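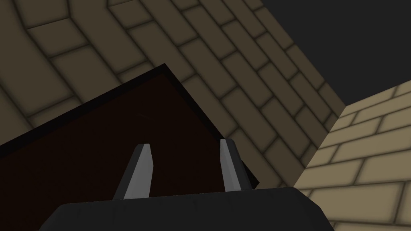
Gripper view, big dark box ahead, brick walls behind it (simulated)

Nundanden: sim clips and the shopping list that goes with them

Hi! I keep this folder for the Nundanden project, and it has two halves that ended up living together. One half is simulated clips of a two-finger gripper working near household stuff. The other half is my running budget for the real cell we want to set up at Skomcombe. If you only came for the clips, skip to "Layout" and ignore all my talk about money.

Why they share a folder

Last year we priced a real arm first and thought about the tasks second, and I'd like to avoid doing that again. This time I watch clips, write down what the gripper has to get hold of, and only then open the price sheet. It's slower, but I've already crossed off two things I was sure we needed (a tool changer and a second wrist camera, if you're curious).

Layout

clips/ has the rendered video, one folder per task
notes/ is my comments per clip, typed fast, sorry about the spelling
budget/quotes.csv has every quote we've gotten, including the ones we turned down
budget/plan.txt is the current plan, and the one to read if you read just one file

Everything in clips/ is rendered. There's no real footage in here yet, so please don't use it to argue about cycle times. I tried that in July and Dzintra Koppel took my spreadsheet apart in one meeting.

What we're planning to buy

Gripper: the Valdebenito parallel one, quoted at $2,339 with the mounting plate. The cable is extra (of course it is). Lead time is 30 days from the purchase order, and they don't start counting until finance has signed, so add whatever your finance office usually takes.

Fingers: Molleck will cut them to our drawing at $215 a pair. I've put down two pairs, one flat and one with a notch, and I'd love a third as a spare if the shipping comes in low.

Table and guarding: still open. Dzintra wants to reuse the old bench, I want a new one, and the budget has a line for each so we can both feel good about it.

Small props: shakers, boxes, bread, utensils. I've set aside $100 and I fully expect to blow through it.

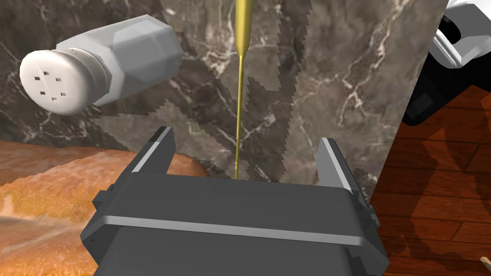

Fingers are where I think most of our small purchases should go, and I'd spend on them before I'd spend on a fancier gripper body. The stock ones are fine for blocky things. Thin things worry me a lot more! Look at the gold rod standing in the gap between the two fingers: it tapers down to practically a needle, and it isn't touching either side. Flat plates closing on a stem like that had better meet cleanly along their whole length, so the flat pair gets the tighter tolerance on the Molleck drawing. The salt shaker with its faceted white body is a separate question, and I'd like to try both pairs on one of those before we order spares.

Stuff I haven't settled

Does the wrist camera come out of this budget or next year's? I have it in next year's for now, with a big question mark.

Soft pads on the fingertips. Cheap, but they change the grip width, and I'd have to redo the drawing. Leaning yes.

Whether we pay for the Valdebenito service plan. The quote is in the CSV and I haven't made up my mind. If you've ever used one of these plans, please tell me how it went.

Who stores the spares. There's a drawer at Skomcombe with my name on it and room for maybe one pair of fingers.

Changing things

Add quotes as new rows and leave the old rows alone, even if the price has dropped, so we can see how it moved. Put your initials in the last column. For plan.txt, check with me or Dzintra before you touch a total, and feel free to fix typos anytime.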